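Tellano Handling Practice Project
Progress report to the Giltden Fund, second reporting period
Prepared by Jingyi Fan, technical lead

1. Purpose of the period

The work funded under this grant is to write, test and revise a code of practice for robot arms that handle ignition sources, hot parts and live probes on a bench. The first period produced the draft clauses. The second period put them to use at the Pomunitz site, recorded where operators could not follow them as written, and changed the text accordingly.

The draft now has 40 clauses. Two are still open and are dealt with in section 6.

2. Work completed

A total of 599 trials were run under the draft code. Of these, 236 involved an open flame held at the gripper. The remainder covered probe placement, transfer of unheated parts and stop tests with no load. Every trial has an entry in the bench log giving the clause set in force, the operator, the gripper fitted and the way the trial ended.

The log was changed early in the period. The old form had one free-text field for the outcome, and operators filled it in differently. The new form has fixed entries (completed, stopped by operator, stopped by controller, abandoned before start) with a separate line for remarks. Trials logged on the old form were re-entered by hand and checked by a second person against the controller record.

The risk assessment for the bench was reissued once, after the wording on extraction was changed. The extractor must now be running before an ignition source is brought to the bench. The earlier version only required it before ignition, and operators were reading that as permission to lay everything out with the fan off.

3. Flame clauses

The clauses in this group cover holding the source, approach to the test piece, time at the test piece and withdrawal. They were written with flat sample coupons in mind. Food-like test pieces were added this period at the request of the Rangel group, who will be the first outside users of the code and whose own work is on decorated goods. A glossy domed form with toppings gives the approach clauses more to deal with than a coupon does, as there is no single height at which the whole surface is at the same distance from the flame.

The main change is in clause 14. It used to set a minimum distance between flame and test piece, measured from the gripper tips. Flames lean, and a distance taken from the tips says little about where the flame will reach. The clause now asks the operator to set the approach from the visible edge of the flame on the side nearest the test piece, and to check it again after any change in airflow.

Clause 15 deals with anything else attached to the test piece. Leads must come in from the side away from the flame and must not cross the line of withdrawal.
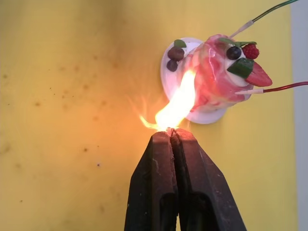 4. Gripper condition

Inspection of gripper fingers was left to the operator's judgement in the first draft. Judgement varied. One operator would replace a pair of fingers for scratches along the edges, while another would continue with chipped ones so long as they closed fully. Both were acting within the text.

The revised clauses separate appearance from function. Scratches, dust and small chips are recorded but do not stop work. Fingers are withdrawn from flame trials if they no longer meet along the full length of the gripping faces, if a chip reaches a gripping face, or if the surface has softened or blistered. The check is made at the start of each session and again after any trial that ended in a stop.

Dusty fingers must be wiped before a flame trial. This was assumed in the first draft and never written down.

The log also now carries a finger serial, so that wear can be followed across sessions. Earlier entries identify the gripper only by type, and no attempt will be made to recover the missing information.

5. Stops and operator position

The stop clauses caused the most discussion. The first draft required the arm to freeze on any stop. With a lit source in the gripper, freezing may leave the flame against the test piece for as long as it takes somebody to reach it. The revised text has two kinds of stop:

Protective stop with the source unlit: the arm holds position and drive power is removed once the brakes are on.

Protective stop with the source lit: the arm withdraws along the last approach path to the safe point, then holds. If the path is blocked or the controller has lost position, it holds where it is and the operator puts the flame out from the standing position.

The emergency stop is unchanged and removes drive power in both cases. We considered a controlled withdrawal here as well and rejected it - an emergency stop that leads to movement is hard to defend and harder to train.

The operator must be able to reach the extinguishing equipment from the standing position without passing an arm or hand through the working space. The position is marked on the floor. A second person must be in the room for any flame trial, and may not be running another bench at the same time. This last condition has had an effect on scheduling, and Saturday sessions have been dropped as a result.

6. Open points

Clause 22, on surfaces behind and beneath the test piece. The present text asks for a surface that is "clean and non-combustible". Operators asked how clean. A board that has been in use will carry stains and specks, and a rule that rejects every mark will be ignored. We intend to distinguish between old marks and loose residue, with only the second requiring action before a trial. Wording is with the Rangel group for comment.

Clause 31, on camera records. A wrist view shows the gripper tips and the near side of the test piece well, but is a poor record of where the operator is standing. We think a fixed second view should be required for flame trials and optional elsewhere. The cost of storage has to be settled first.

7. Departures from the plan

The training handout is late. It was to be issued alongside the revised clauses, but the stop clauses changed twice after it had been drafted and the diagrams no longer matched. It will be redrawn once section 5 of the code is fixed.

The visit to the Rangel group's workshop did not take place. Comments were taken by call and in writing instead. The travel line is unspent and we ask that it be carried forward.

8. Next period

Close clauses 22 and 31. Issue the handout. Run the stop tests again on the second arm, using the revised text without further guidance from the authors, and log each point at which an operator has to ask what a clause means. Send the full draft to the Fund for review in December.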